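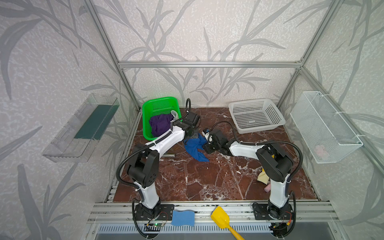 *Rirnari cell, Mullport laboratory. Both arms at work near the blue cloth.*

**September, 4:30 p.m.**

The Requena method was applied to the sorting task today. Training drew on 2000 recorded runs, of which 80 were set aside for testing. The policy completed 61 of the 80, against 48 under the earlier method. Most failures involved cloth items, where the grippers closed too early. Run 1003 has a gap in its joint log and was excluded. Treltley has requested the full results before the next trial.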